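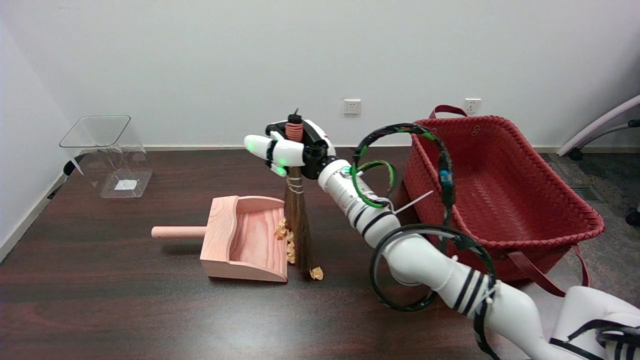
How does a robot learn a chore that has no fixed steps?
By copying people, and then by practising on the bits it gets wrong. We record a person guiding the arm through a job, train on those recordings, and go back for more wherever the robot hesitates.

Purkilley is a small research group in Clostham, and household tidying is what we love working on. Sweeping is our favourite test. Paper scraps never land the same way twice, a whisk broom bends when you press on it, and the dustpan can slide off if you nudge it too hard. It's a wonderful problem!

Our method is called Manzano. Abilio Cifuentes came up with the first version in January, after noticing that most failed sweeps went wrong in the last 2 seconds, right at the lip of the pan. So we stopped recording whole sweeps over and over and began collecting short corrections from that point on - 30 to a batch, with retraining after each one.

The current model was trained on 2727 demonstrations, and 367 of those are corrections. They're a small share of the data, but taking them out hurts the results more than any other change we've tried. Julián Paredes is now testing the same recipe on wiping and folding, using Viron, our in-house recording software. Folding is still pretty rough - we're working on it.

We like visitors and we answer our mail, so if you're trying something similar, please write to us and tell us how it's going.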